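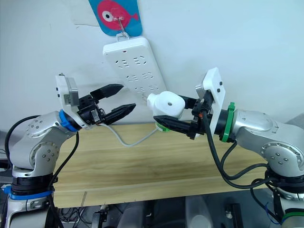 The Stendska Courtroom Transcript Binder

Price: $60
Sheets: 268, printed both sides
Ships from: Stolham

I started making these binders because I couldn't stand reading international court rulings on my phone anymore. You know how it goes, a judgment comes out, the news sites give you four paragraphs, and the document itself is a giant PDF with footnotes that jump all over the place. So I print them, put them in order and bind them so they lie flat on a desk. Then friends wanted copies, and now it's a little shop!

The Stendska is my big one. It has room for a full ruling plus the separate opinions, and I leave the outside margin extra wide so you can write in it (I scribble constantly, and in pen, sorry to the purists). The original page numbers stay where the court put them, so if you're citing a paragraph in a paper or a brief, your numbers will match everybody else's.

What you get

The binder, gray or dark green
Tabs for the ruling, the dissents, the annexes and your own notes
A fold-out timeline of the case
A short glossary I wrote with Subira Kariuki, who used to translate at arbitration hearings and fixed a lot of my sloppy definitions

Picking a case

Tell me in the order notes which ruling you want. It has to be a public document, and I don't do sealed filings or leaked drafts, so please don't ask. If yours runs over 268 sheets, I'll split it into two volumes and write to you about the price before I print anything.

The smaller Zarnus binder holds 238 sheets and has the same tabs but no timeline. It's fine for most sanctions and jurisdiction cases. Sharon Mollel ordered one for her study group in April and came back for the Stendska, mostly for the timeline, I think.

Paper and refills

Both sizes take Koech refill packs, $9 each. The old narrow refills won't fit the new rings, so check yours before you order. I still have a few narrow packs left over if you need them, just email me.

Page updated September 14, 2019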